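Skarnis Hand and Finger Clinic, Atstead – Frequently asked questions

On this page we have collected the questions which patients and families ask us most often about stiff fingers, trigger finger and hand therapy. If your question is not here, please call the front desk or write to us through the contact form.

Do I need a referral from my doctor?

No. You can book the first visit by yourself. Some insurance plans ask for a referral before they pay, so please check this with your plan. If you come after a surgery, bring the letter from the surgeon.

What is trigger finger?

The tendons that bend your finger run through a tunnel, and on the inside of this tunnel there are several bands which hold the tendon close to the bone. When the tendon becomes thick at one place, it catches on the first band. The finger stays bent, and then it opens suddenly, sometimes with a click and sometimes with pain. Many people feel it most in the morning. The ring finger and the thumb are affected more often than the others.

Will it go away without treatment?

In some people, yes. If it started recently, we usually begin with rest from heavy gripping and a small splint that keeps one joint straight. The splint is worn mostly at night. If there is no change after some weeks, your doctor may speak with you about an injection or a small operation.

Which joint is which?

Patients often mix the names, and this is normal. The big knuckle is where the finger meets the hand. The middle joint is the next one, and the end joint is the one closest to the nail. The thumb has one joint less. When you call us, it is enough to say "big", "middle" or "end" and we will understand.
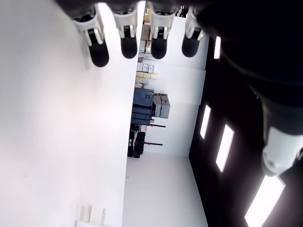
Four fingers in a row, with the tips hanging down.

How should I do the exercises at home?

Slowly, and with a warm hand. Keep the hand in warm water for a few minutes, then make these movements: straight fingers, hook, flat fist, full fist, and back to straight. Stay in each position while you breathe in and out one time. A light pull is fine. Sharp pain is not fine, and you should stop and tell us at the next visit.

May I use a squeezing ball?

Please wait until your therapist says so. With trigger finger, strong squeezing can make the tendon more irritated. We know that many people have bought a ball before they come to us – keep it, you will maybe need it later.

Who will treat me?

Merike Siliņa leads the hand therapy and sees all new patients on their first visit. After that you may be with another therapist from the team, but your notes stay together.

Where are you and how do I come?

We are on the second floor of the Avotiņš building in Atstead, with an elevator from the side entrance. From Cembridge take bus 18 to the last stop. Parking behind the building is free for patients, please write your plate number at the desk.

When are you open?

Monday to Friday. On Tuesday we also have evening visits, and the last one starts at 6:30. These places fill up quickly, so ask early.

What if I must cancel?

Call us one day before. If you only forget, we will not be angry the first time, but the second time we must charge for the visit.

Can I drive with a splint?

It depends on the splint and on the finger. You must be able to hold the wheel safely with both hands. Ask your therapist before you drive home, and check also what your car insurance says.

Last changed in March.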